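From: Danai Liapis
To: Birkett Seed Swap list
Date: 30 October 2022
Subject: Re: Old bean seed - is the freezer really worth it?

Jocelyn Calimlim wrote:

> Hi all. I came home from the Nornley swap with far too many
> envelopes again. The man at the next table told me that if I dry
> everything down and put it in the freezer, it will keep "more or
> less forever." He also said never to trust bean seed older than
> two years. Those two things don't seem to fit together very well.
> Does anyone on here freeze theirs? And is it worth buying the
> Rondgate drying packs they were selling by the door? I have mostly
> pole beans, some parsnip, and a lot of tomato.
>
> Jocelyn

Jocelyn,

You spotted the problem yourself. If bean seed is no good after two years, there's not much point in freezing it forever. I think he was repeating two things he had heard from two different people.

I've been on this list long enough to have seen the freezer question come up every fall, and what I never see is anybody's numbers. People say their frozen seed came up "great." Great compared to what? Did they keep half of the same batch in a drawer and sow both on the same day? I asked that the last time and got one answer, off-list, from a person who said they could just tell.

So I did it myself, badly. I had a jar of Eldale pole beans, all saved from one row. Half went in the freezer and half stayed in the hall closet, which doesn't get much over sweater temperature even in July. I sowed ten of each in April, four years on. The closet beans gave me 8 and the frozen ones gave me 7. I wouldn't draw anything from a difference of one bean, and I'm not claiming the closet is better. I'm saying I gave up freezer space for four years and can't show you what I got for it.

Parsnip is another matter. Parsnip seed is poor stuff even when it's fresh and I wouldn't carry it over at all if you can help it. If someone offers you parsnip with no year on the envelope, say thank you and put it in the compost.

Tomato you can stop worrying about. I have had tomato come up after 8 years in a paper envelope in a garage.

On the drying packs, I'm suspicious of anything sold by the door. The leaflet says the Rondgate packs "lock in vigor," and I would like to know how anybody measured that. Dry rice in a jar with a tight lid does something, though rice has to be baked dry first and most people skip that. If you do freeze, the seed has to be properly dry before it goes in, and when you take the jar out you leave it shut until it has come up to room temperature. More seed is spoiled by opening a cold jar in a warm kitchen than was ever saved by the freezer, in my opinion, and I admit I don't have numbers for that one either.

Where I would spend money is on something with compartments and a lid you can see through. Envelopes get lost inside other envelopes. Write the variety and the year on a slip and put it in the cell with the seed, not on the lid. Lids get swapped.
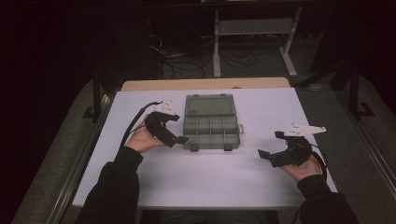
Jocelyn wrote back to me this morning that she had always heard clear plastic was bad for seed on account of the light, and that her aunt kept everything in coffee cans for that reason. Fair enough. Seed kept in a closet is in the dark whatever the box is made of, so I would worry about the closet door before the plastic. But if yours is going to live on a windowsill then by all means use the coffee cans. I would worry more about heat there than light, and cans get hot too.

What I would like, instead of another round of "mine always do fine," is for a few people to do what I did with more beans. Ten is too few. Fifty of each would be something. Same batch, split, one half cold and one half not, sown the same day in the same tray, and count what is up after two weeks. Please write down the ones that fail as well. The swap catalog is up to 3,861 entries now and I don't believe there's a germination test behind one in a hundred of them - I'd be happy to be shown wrong.

One more thing about the Nornley table. The "heirloom" purple bean that was going around in the brown envelopes looks an awful lot like the one Birkett members have been growing under a different name for years. I'm growing both next to each other next summer. If you took some home, please keep a few back for me so I'm not relying on one envelope.

Danai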